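1 November 2025
Notebook, table-clearing and table-setting task
Entry by Kulsoom Janjua. Read by: Aliki, Thodoris

Picking up from Radwa's notes on the place setting task. She left the protocol at version 7 and I have not changed it except where marked.

Question for this block: can the Kira policy set and clear one place at a table to a standard that a person eating there would accept. Thodoris wants a yes or no for the Hurkon meeting. I don't think we have one yet, and I'd like the reasons written down before the meeting does it for us.

Data so far. 648 demonstrations kept after review. Target is 1000 before the February retrain. Dalia threw out 28 from the last batch, nearly all for the same fault: operator regrasped a glass in the air after a poor first pick. She is right to drop them. The policy copies the regrasp and then does it when there is no need.

Layout for the glass set: one place setting on the striped mat, three tumblers in a row on the bare wood to the right of it, parallel to the front edge. Start pose is both grippers low over the front of the table, one at each end. Operator holds start pose until the tone, then moves.
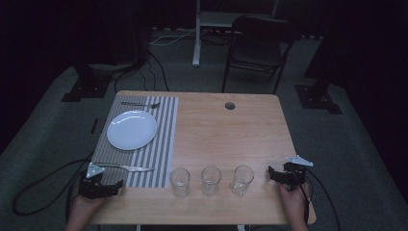
Glasses remain the weak point. Clear walls on a pale tabletop give the wrist view very little to work with, and the policy tends to close high, near the rim, where a small lateral error tips the tumbler. Grasping lower, close to the thick base, is much more stable, but the jaws are chunky and need room on both sides. Spacing between neighbors therefore matters more than I had assumed. Aliki suggests training on uneven spacing from the start. Agreed, but not in this batch. One variable at a time.

Flatware is a different problem. A fork lying flat on cloth can be pinched because the cloth gives a little. A knife with its tip on bare wood gives nothing at that end, so pick from the handle. Operators do this without being told. The policy does not, and goes for the middle of whatever it sees as a long bright object. Orientation on release is also poor. It will put a fork down in the right place facing the wrong way and score itself a success. The scoring script needs to check heading as well as position — mine to fix.

Plate: no complaints. Two-handed rim lift works in the Adberg kitchen trials and works at this bench. Shine on the glaze was a worry in the spring but has not shown up as a cause in any failure I have reviewed.

On the larger question. A person does this chore in well under a minute while talking to someone else. Our best rollouts are slower than that, with an operator beside the stop button. I would let it clear plates in a staff canteen. I would not let it near a glass anyone cared about. Setting is further off than clearing, as clearing forgives a sloppy release and setting does not.

To do
Add heading check to scoring script (KJ)
Re-review the Papadakis batch for air regrasps (Dalia)
Write the uneven spacing plan, one page (Aliki)
Ask Radwa whether version 7 fixes the order of pickup or leaves it to the operator. The text can be read either way, and I have been leaving it to the operator.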